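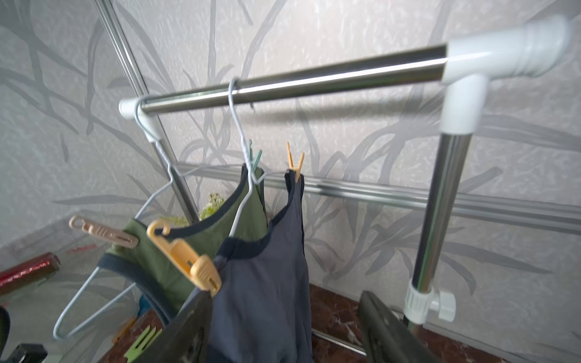 Rack with the two tops on it, seen from the gripper.

What counts as a clean episode when the job is clothes on a rack?

Posted by Ingvild Fagerlund

We are writing the house rules for our two-arm garment cell and I'm stuck on the part about what to keep and what to throw out. The work is simple enough on paper. There is a small height-adjustable drying rack, a couple of wire hangers, some clothespins and clip hangers, and sleeveless tops that go between the rack and a plastic basket. An operator drives both arms and we save each run as an episode.

The draft I inherited came from the Lordale project, where the parts were all rigid. It says an episode is good if every object ends within 2 cm of its marked position. That makes no sense for a shirt. A top can be fully in the basket with a strap hanging over the rim, and I don't know if that is a pass. It also says to reset the table "to the reference layout," but cloth never goes back the same way twice.

What I want to know:

How do you write the end condition for soft items so that two reviewers agree?

Do you reset the pins and clips exactly, or let them vary?

Should the rules cover things on the table that have no part in the task? Ours has a flower pot, a garden rake and a glove on it, left there on purpose so the background is not bare. One reviewer wants them taped down.
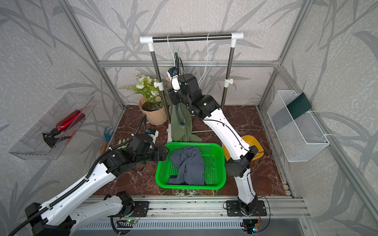
Same cell from the fixed camera, one arm at the rack and one at the basket.

We plan on 1000 episodes before the end of November, so I would like to settle this before we start and not halfway through.

Bảo Bùi

I wrote the equivalent sheet for our laundry station at Omden. We went through three versions. These are the parts that lasted.

End condition. Drop the distances. Write it as a sentence a reviewer can answer yes or no from the fixed camera, with the grippers open and clear of the cloth. Ours reads: "The garment is supported only by the basket, and no part of it touches the table or the rack." A strap over the rim passes under that wording. A strap that reaches the table fails. You may want it stricter, but pick one and put a photo of a borderline pass and a borderline fail next to the sentence. The photos did more for agreement than any of our wording. Have two people grade the same 30 episodes separately, then talk about the ones where they differ and fix the text.

Resets. Write down a range. For each garment we list which hanger, which way the neckline faces, and which shoulder the pin goes on. Everything else is up to the operator. If you ask for an exact reset people will spend a long time smoothing cloth between runs, and they will each do it differently anyway. Change the layout on a schedule, say every 24 episodes, and log the change. Include the rack height in the log if your rack has the knobs on the uprights. Ours slipped and we didn't catch it for days.

Retries. Your draft should say something about these. If the gripper misses a shoulder and gets it on the second try, we keep the episode and tag it "retry." If the operator reaches in by hand, we discard it, no exceptions. If a pin lands on the table, finish the run and mark it failed. Failed runs are kept in their own folder.

Stopping. Cloth can wind around a wrist camera or snag a cable. The rule here is to stop both arms, not just the one that is caught, and free the fabric by hand with the motors off. Check the camera mount before going on. If the camera has moved at all, recalibrate and start a new session number.

Things on the table. Don't tape them. Put in one line saying they may be moved between episodes, never during, and must stay out of the path between rack and basket. If an arm bumps one, tag it and keep going.

rarner_bench

Just use whatever your safety people already have. We had the Humphreys checklist printed by the door and it was fine. Some 2 pages, I think. I would tape the rake.

Ingvild Fagerlund

Thanks Bảo, the "supported only by the basket" sentence is going in nearly as is. I'll make it stricter for the straps. On stopping, our draft only mentioned the arm that is caught, so that gets changed too.

The checklist is a separate document for us. It covers guarding and power and has nothing on grading.

One follow-up for anyone still reading: when both tops go into the same basket, do you grade each one or the run as a whole?

Bảo Bùi

Each garment gets its own yes or no, and the run passes only if both do. Keep both fields in the log so you can pull out the half-good ones later.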